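What I learned from a season of produce crates

Posted 3 February 2023

I have been meaning to write up how we handle fruit and vegetables in crates, mostly because my neighbor Yiğit Bayram keeps asking me and I keep giving him a different half of the answer. So this is the whole answer, or as much of it as I have.

It started last August, when I took over the produce corner at Dasero. Dasero is a small shop that sells houseplants and pots, and the owner, Eylül Duman, wanted to try fruit and vegetables on one side of it. There was a wood and metal shelf for display, a gray cart to bring things out on, and a stack of plain slatted crates. I had worked in a bakery before that. I knew bread. I did not know grapes.

The first few weeks I filled every crate to the top, since a full crate looks good from the door. The trouble is that grapes at the bottom of a deep crate carry the weight of everything over them, and they split. One split grape makes the ones next to it sticky, and then you are picking through the whole crate. Now I keep soft fruit shallow and save the height for things that can take it. Radishes can take it. Leafy greens go in standing up, with the radishes tucked in beside them, and the crate looks full without much in it.

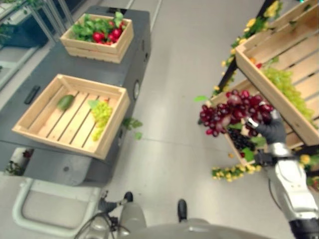
The other habit I had to drop was loading the shelf straight from the storeroom. I would carry one crate out, find the spot was taken, put it on the floor, and go back for another. Using the cart fixed most of that. I bring out a couple of crates at a time and leave them on the cart while I sort, and nothing goes on the shelf until I know what it is sitting next to.

Green grapes and dark grapes get separate crates on the shelf. I tried mixing them for display and people liked the look of it, but they wanted one or the other when it came to buying, and they dug around to get it. Separate crates get handled less. I still mix on the cart, when I am making up an order or when there are only a few odd pieces left and it makes no sense to give each one its own crate.

Some notes on the crates themselves. Ours are unfinished pale wood with gaps between the slats in the bottom. I like them. Air gets through, and they are light enough to carry in one hand when empty. They do stain, though, and dark grapes are the worst for it. I bought a box of 200 paper liners from Molside and used them for a month. They kept the wood clean but they also held moisture under the fruit, so I went back to bare slats and a stiff brush. I brush each crate out dry at the end of the day. If one really needs washing, I stand it on its end overnight before it goes back in use.

Leaves are the main mess. They come off the bunches and drop out over the sides when you move things, and they end up on the floor where they get stepped on and turn slippery. I sweep when I finish the cart and again when I finish the shelf – two short sweeps work better for me than one long one.

For mixed crates, I go by weight and skin. Anything heavy and firm goes down first and against a corner so it can't roll. A mango is a good example, because it will travel the length of a crate if you let it. Grapes go in after that, laid flat in the middle with the bunch in one piece. I lift a bunch by the stem when I can and support it from underneath when I can't. Small round things go last, in whatever gap is left. I don't pack them in tight.

Yiğit does it the other way around, grapes first, and says he has no problems. He is packing for one household and driving it across the street, so he may be right. For a crate that will be moved several times before anyone eats from it, I'll stay with my way.
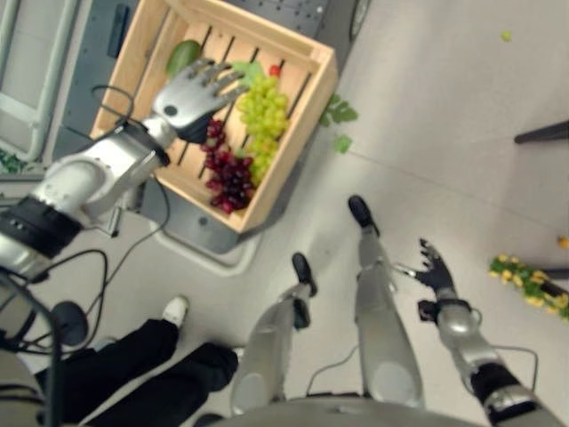 What I am changing this year

The display shelf is going to move. Right now the green grapes sit where the afternoon light reaches them, and by closing time they have gone a little soft. Eylül wants to try the wall near the glass plant case. I would prefer the back, but it's her shop and we'll see how it goes.

I'm also going to write the day on a small tag for each crate. I have been keeping it in my head, and with 7 crates out that stopped working. Suksawat sells wooden tags in packs of 300, more than I will ever need, but they were cheap and I can use the rest for seedlings.

Next post will be about the radishes, and what to do with the tops.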